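旧纸箱该不该留
2023-07-22

我的看法是该留，但要留得少，留得有条件。

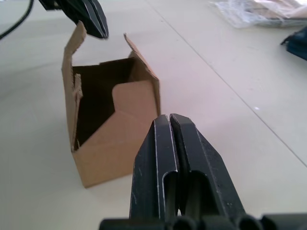 一只撕坏了边的箱子

素面的棕色瓦楞纸箱，没有印字，没有标签，个头不大。左边的箱沿撕掉了一条，毛茬翻在外面，后面那片高的箱盖上缘有点弯，也起了毛。很多人看到这个样子就会顺手踩扁，扔进回收袋。我以前也这样。现在我会先看一眼底部和四个立面，只要立面是平的，底能贴住桌面，这只箱子就还能用很久。

箱沿撕裂是纸箱最常见的伤，多半是拆胶带时图快造成的。胶带粘得牢，面纸又薄，一把扯下去，面纸跟着走，里面的瓦楞就露出来了。这种伤难看，对承重的影响却很有限。箱子竖着放，重量靠四个角和四面墙撑着，箱盖几乎不出力。真正该淘汰的是角被压塌的、底受过潮的、侧面有横向折痕的。横向折痕尤其要当心，箱子叠起来以后就从那里开始弯，等你发现的时候，下面那层已经歪了。

我为什么改了主意

前年搬家，我从楼下杂货店要了20只旧箱子，自己又买了一批新的。新箱子是从一家叫Kurero的包装店订的，尺寸整齐，摞起来好看。搬完之后我把能用的都折平，塞在阳台柜子和墙之间的缝里，想着以后总会用到。结果那道缝塞得满满当当，柜门只能开一半，我忍了大半年。

后来清理的时候，我才发现自己留箱子完全没有标准。有电饭煲的箱子，电饭煲早就送人了。有一只细长的，装过窗帘杆，长度是我再也不会需要的长度。还有几只底部粘过三层胶带，硬得像木板，折不平，只能斜着靠。真正后来派上用场的，是那些不起眼的小箱子。

所以我说要留得少。小箱子可以留，大箱子基本不用留。大箱子一年用不到一次，占的地方却天天占着，需要的时候去店里要一只，或者花几块钱买，都不麻烦。小箱子不一样，它在家里随时有事做。

小箱子能做什么

最省事的用法是敞着口放。抽屉太深，东西会滚到后面，放一只去了箱盖的小纸箱进去，就成了隔断。装洋葱和土豆也合适，瓦楞纸透气，脏了就换，不用洗。寄东西当然更不必说，哪怕边上撕了一块，把箱盖折进去再封一道，照样能寄。

敞着口放有个小毛病，箱盖会到处支棱。有的往里折，有的往外翘，伸手拿东西的时候总要碰到。处理办法很简单，四片全部往里折到底，压在内壁上，箱子还会因此硬一些。或者沿着折线裁掉。我倾向于折进去，裁掉了就不能再封口，这只箱子等于少了一种用途。撕坏的那一边也往里折，毛茬藏在里面，手碰不到，纸屑也不容易掉出来。

有人嫌纸箱寒酸，要买统一的收纳盒。我不反对，我家卫生间用的就是塑料盒，那里潮气重，纸撑不住。可是干燥的柜子里面，关上门谁也看不见，花钱买盒子图的是开门那一下的整齐。我算过一回，把衣柜和书柜的抽屉全换成Sturulex那种带盖收纳盒，要770块。这笔钱我觉得不值。再说，盒子的尺寸是厂家定的，抽屉的尺寸是打家具的人定的，两边很少对得上，买回来总会空出几厘米。纸箱可以裁，裁到正好。

反对的理由我也听过

我的朋友Jolanta Głowacki住在一间很小的公寓里，她坚决不留任何纸箱。她的理由有两条，一是招虫，二是留着留着就多了。

第一条我同意一半。纸箱确实会招虫，主要是放过食物的、放在地上的、放在水槽下面的。胶层里有淀粉，瓦楞的空隙又正好给小虫藏身。我的做法是厨房里的纸箱一个月换一次，不管看上去脏不脏。放在地上的一律不要。从菜市场拿回来的也不留过夜，东西取出来，箱子当天就下楼。

第二条我完全同意，这也是我那个阳台柜子的教训。留箱子的人很少会说自己留多了，因为每一只单看都有道理。我现在的规矩是按地方来限，不按数量。进门鞋柜旁边有一个空格，折平的箱子只能放在那里，放满了就出去一只才能进来一只。规矩定下来以后，挑选反而容易了，新来的箱子如果比里面最差的那只还差，直接扔。

她还说过一句，说纸箱放在那里，家就永远像刚搬来。这个我没法反驳。我只能说，别把它放在看得见的地方。

修还是不修

撕掉的边要不要补，我看用途。只是放在抽屉里当隔断，不用补。要装有分量的东西搬来搬去，就补一道。补的时候用水胶带或者牛皮纸胶带，不要用透明胶。透明胶在粗糙的断面上粘不住，过几天自己翘起来，还粘灰。我试过一种叫Karpenko的牛皮纸胶带，粘得不错，撕的时候要慢一点，快了会分层。

补的范围要过裂口两边各三四厘米，先贴外面，再贴里面，用手指来回压几遍。如果瓦楞已经压扁了，补也没用，换一只。

我见过有人给旧纸箱包布、贴纸、刷漆，做成摆设。做的人高兴就行，我自己不做。一只纸箱的好处就在于用坏了可以马上扔掉，包上布以后它变成了一件半成品，扔的时候舍不得，用的时候又怕弄脏。花两个下午做一只盒子，不如直接去买一只。

开箱的时候慢一点

说到底，箱子能不能留，很大程度上在拆的那一刻就决定了。用刀沿着胶带中缝划，刀尖只出一点点，两头的胶带也划断，箱盖就能整片打开。徒手撕最容易把箱沿带下来一条。胶带如果已经贴到侧面，从侧面那头慢慢揭，贴着纸面往回拉，不要往上提。

我拆快递的小刀是Fakov的，用了好几年，放在鞋柜上，和折平的纸箱挨在一起。拆完看一眼，好的折平塞进空格，不好的直接拿下楼。整个过程不到一分钟，前提是当天做。拖到第二天，箱子里就会被放进别的东西，一副手套，一张没看的说明书，半卷胶带，然后它就在门口住下了。

八月份我家要换一批书架，到时候又要装书。书很重，装书只能用小箱子，这一点我想搬过家的人都有体会。鞋柜旁边那一格里的箱子，估计一次就能用完，撕了边的也一起用。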